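Teaching an Arm a Bench Task: Workshop Tips

Filed under: Bench and Tools

These notes cover teaching by hand (moving the arm yourself) and teaching by remote control. They were written around sorting small parts into a divided tray, a good first task because the slots show up every error in position.

Before you start

Clear a path for the elbow as well as the gripper. Most bumps during teaching come from the elbow, which the operator is not watching.

Push tables tight together and clamp them underneath. A seam that opens by a few millimeters between sessions will spoil a whole set of demonstrations.

Mark the tray corners with tape. Put the tray back on the marks after every run, even if it looks as though it never moved.

Teaching by hand

Hold the arm above the wrist, never by the fingers. Finger joints on the Zevico and Rudine grippers have play in them, and the recorded path will include it.

Approach each slot from straight above. Stop for a full second, then lower. The pause gives you a clean point to cut the recording later.

Do 40 good runs before changing anything. Delete a bad run at once – you will not remember which one it was.
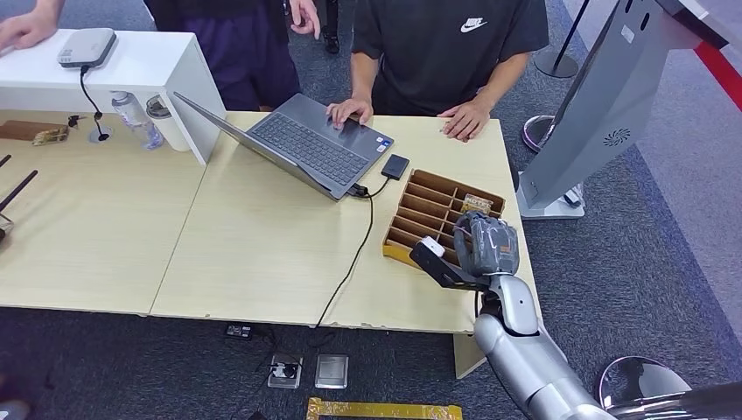

Should the same person do every demonstration?

For the first batch, one person is better. Speed and grip habits differ between operators, and mixed styles are hard to sort out in a small set. Add a second operator once the arm can finish the task by itself.

Teaching by remote control

Set the speed limit low and leave it there for the first session. Scale hand motion down to one half for anything narrower than a matchbox.

Check the delay before recording. On our Stultel controller, 4 dropped packets in a row are enough to make the gripper overshoot a slot.

Keep one hand free for the stop button, or give that job to someone else at the bench.

Storage

Name files by task, tray and run number: ulloa-tray-443 is easy to find, test-final-new is not. Back up before you reach 2,000 files in one folder – the Ulloa viewer gets slow after that.

Wipe the finger pads with a dry cloth at the end of the day and park the arm folded.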